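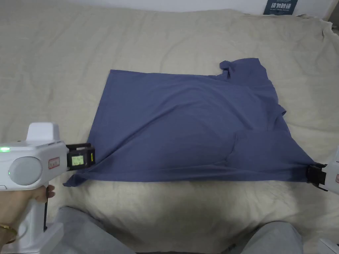 3.2 Folding surface

Shirts were folded on a made bed, as most people in the Drirnura home survey said they do. The sheet was left unsmoothed. 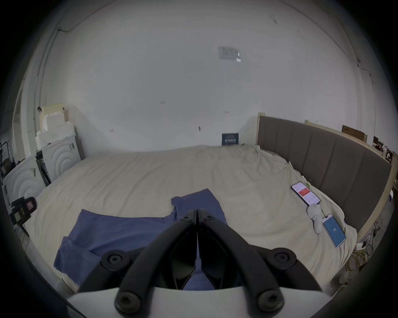

3.3 Garments

The Gamage set holds 56 garments, 7 of them blue. Each began as a loose pile. 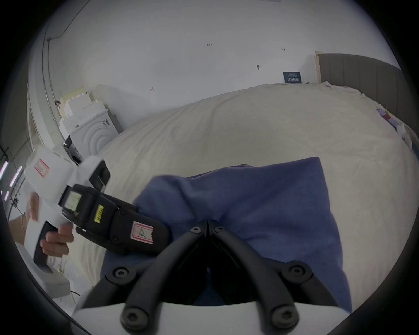

Figure 2. Blue cloth crumpled on the bed.

Button-up shirts took longer than T-shirts - collars and cuffs had to be laid flat first.
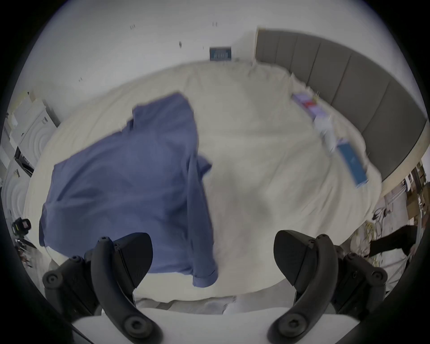
Sleeves were then turned in and the hem brought up to the collar. Farooqui timed 40 folds this way.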